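An afternoon at the Planumside open day

Planumside had its open day in February, and I went with Hakim Sitompul, who used to share an office with me and now sells conveyor parts. It is a robotics lab on the second floor of an old print works. We got there a little after one. The sign-in sheet was already on its third page and they had run out of name tags, so I wrote mine on masking tape.

The first hour was talks. Yusri Ngui gave the main one, on how the lab tests its two-armed controllers in simulation before anything moves on the real machines. The controller is called Kwok and the simulator is called Flitia. I mixed them up all day. He went through the numbers quickly, but I got these down: 2,730 simulated runs since the project started, of which 859 were on household tidying jobs. The rest were mostly boxes and trays.

He said the household jobs are harder to set up than people expect. A box is a box, but a slipper can land on its side or upside down, and the strap bends. They spent a long time on the strap.

After the talks we split into groups. Hakim went off to look at the motors, and I went to the simulation desk, where Juwita Rahman was running the shoe rack job on a big monitor. Two slippers start on the table, and the two arms have to put them up on the rack. She paused it whenever somebody had a question, which was often, because there were two kids in the group.

One of them asked why the arms didn't each just grab a shoe at the same time. Juwita said they are allowed to. Each arm decides for itself when it is lined up well enough to close, so one often gets there before the other. She stopped the run at a point where the left arm had closed on its slipper near the heel and the right arm still had its fingers open over the other one. Both slippers were still on the table. 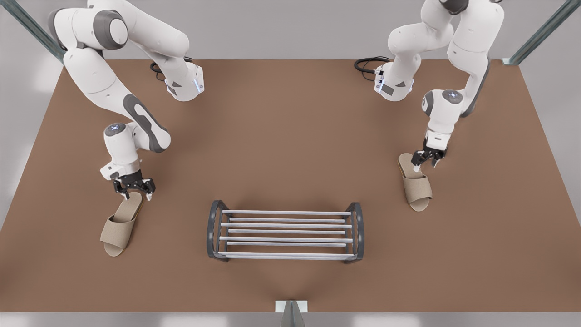

The real arms and the rest of the floor

The real pair is in the next room, behind a yellow line on the floor. Azlan Rahman ran that part. (He and Juwita are cousins. Three people asked.) He kept the speed low for visitors and did a simple job with foam blocks, moving them from one tray to another. It dropped one block and picked it up on the second try. It was louder than I thought it would be, mostly from the fans in the cabinet.

I asked him how much carries over from the screen to the real thing. He said reaching carries over well and gripping soft things does not, and that cloth and foam are where they lose the most time. He had a notebook with every failed grasp from the last month written in it by hand. He let me look at a couple of pages. I couldn't read his writing.

Past that was a table from Drornau, who make gripper pads. They had sample pads you could take home. I took two.

Irfan Ismail at the front desk told me 98 people had signed in by three, against 67 for the whole day last year. The coffee was gone by then. The elevator was also out, so if you go next time, know that the stairs are steep and the parking lot fills up early.

Hakim stayed to talk to somebody about bearings and I took the bus home. Yusri said the slides will go up on their site once he has fixed a chart, and I'll add the link when they do.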